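Bring Back the Boring Hobby

My neighbor Berenice Maldonado sorts buttons. She's done it for years. She buys them in mixed bags at estate sales, tips them out on her kitchen table after dinner, and puts them in jars by color, then by size, then by how many holes they have. When she's done she gives most of the jars away and buys another bag. I asked her once if she'd ever thought of selling them online and she looked at me like I'd asked if she'd ever thought of selling her naps.

I've been thinking about that look a lot, because I'm a person who has ruined at least four hobbies by trying to make something of them.

The first was bread. I baked a loaf every weekend for most of a year and I loved it, and then a friend said I should do a stall, and I did a stall. I got up at 4 a.m. I bought a second oven. I learned what a loaf costs if you count the electricity, which is a thing you should never learn. By December I was buying my own bread from the supermarket, sliced, in a bag, and feeling nothing but relief. The second oven went to my cousin.

Then there was running, which I used to do badly and happily around the reservoir. I downloaded Sududau, the app that everyone at work had that spring, and it gave me a score. My score was 135. I had no idea what that meant, but Heriberto Montes from accounts had 200, so I knew what I thought about it. I ran faster, I ran when my knee hurt, I ran in the rain with my phone in a sandwich bag, and one evening I caught myself jogging in place in my hallway so the day would count. I deleted it that night. I haven't run since, and that's the part that bugs me. I'd had a perfectly nice thing and I couldn't find my way back to it.

I don't think I'm weird in this. Ask people what they do for fun and watch how quickly they tell you where it's going. They're training for something. They're building up a page. They're hoping to go part time by next summer. Kátia Camargo, who I've known since college and who knits the most beautiful lopsided hats, now introduces her knitting as "content." She says it with a straight face! I love her and I wanted to lie down on the floor.

Some of it is money, and I'm not going to be snotty about money. If rent goes up and you can make a candle, then sell the candle. My mother took in sewing for most of my childhood and she'd have laughed at the idea that a skill should be kept pure. But she also did jigsaws. Big ones, skies and harbors, on a board she slid under the couch, and she'd have been just as puzzled if you'd told her the jigsaws needed a goal. The sewing was work and the jigsaws were hers. She knew which was which, and I think a lot of us have lost track.

The other part is that we've gotten scared of being seen to waste time. I know I have. If somebody catches me sitting down I'll say I'm "just resting for a minute," as if they'd come to inspect me. A hobby with a goal gives you an alibi. You're not playing, you're improving. You can put it on a form.

Itzel Serrano and I argued over this for an entire bus ride. Her side goes like this – getting better at something is the fun, and people who say otherwise are usually making excuses for being lazy. She plays chess, she has a rating, and she'd like it to be higher. Fair enough. She says that without the rating she'd just be shoving bits of wood around. I told her that shoving bits of wood around sounded lovely. She got off a stop early, but I'm pretty sure that was for groceries.

She's half right, though. I don't want to be told that wanting to improve is some kind of sickness. Berenice has gotten better at buttons. She can tell shell from plastic by touching it to her teeth, and she's proud of it, and she should be. The difference is that it crept up on her while she was busy enjoying herself. She didn't have a plan with 24 steps in it.
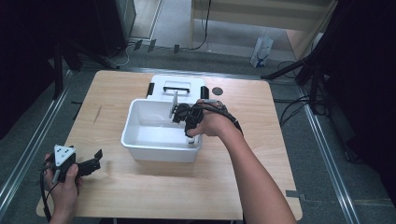

So last fall I set out to find something I could do badly and keep doing badly. This turned out to be harder than it sounds. I tried watercolors and within two weeks I was pricing easels. I tried birds, but birds come with a list, and a list is catnip to somebody like me. I got as far as reading that a man had seen 2220 kinds before I shut the laptop and went for a walk.

What stuck, in the end, was whittling. I make spoons. They're terrible spoons – too thick at the neck, and the bowl never quite ends up where the handle is pointing. I learned from Yareli Medrano, who runs an evening at the back of Valdovinos, the hardware store near me, and who has a firm rule that you can't say what your thing is for until it's finished. I've made a butter knife under that rule. I've also made something that Yareli called a "paddle," kindly.

I don't post the spoons. I don't date them or keep them in order. I gave one to Kátia and she asked if she could film it, and I said no, and we both survived. A couple of them live in the kitchen drawer and one props up the bathroom window. Most evenings I do twenty minutes, sometimes an hour, and some weeks I don't touch the knife at all and there's no little flame on a screen going out to tell me I've let myself down.

My advice, if you want any, is pretty small. Pick the thing you'd be a little embarrassed to explain. Buy the cheap version of whatever it needs. When a kind person tells you that you could sell those, say thank you and change the subject to their kids. And if there's something you used to love and then turned into a second job, maybe leave the door open a crack. I dug my old running shoes out of the closet the other morning. I haven't put them on yet, but they're by the door, and my phone is going to stay in the kitchen.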